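Gas alarm check, Jirkby holiday flats
Checked by Nele Verbruggen, January, with comments

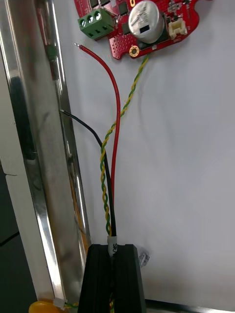
1. Alarm fitted in every flat with a boiler – YES
Van Acker's invoice says so, and for once the invoice and the walls agree.

2. Test button pressed, siren heard in the bedroom with the door shut – PARTLY
Flat 3 is faint. A button test proves the siren works. I would not take it as proof that the alarm can smell gas.

3. Replace-by date readable – NO
Two labels have been painted over. Wouter says they are "fairly new". I'd like a date.

4. Height and distance from boiler as per leaflet – YES, except flat 5
Behind a curtain in flat 5. Move it.

5. Vents clear of dust and grease – NO
Kitchen in flat 2 needs a soft brush. No sprays, please, whatever the cleaning firm tells you.

6. Boiler service record on site – NO
The folder holds a receipt for 141 euros and nothing on what was done for it.

7. Guests told where the gas tap is – YES
The notice is in the hall cupboard. I doubt many read it.

8. Codik remote alerts working – NOT SHOWN
The yearly fee is 238 euros. I asked for a trial alert on Saturday and got a brochure. Left open until a phone rings.

Result: not passed. Items 2 to 6 and 8 to be looked at again.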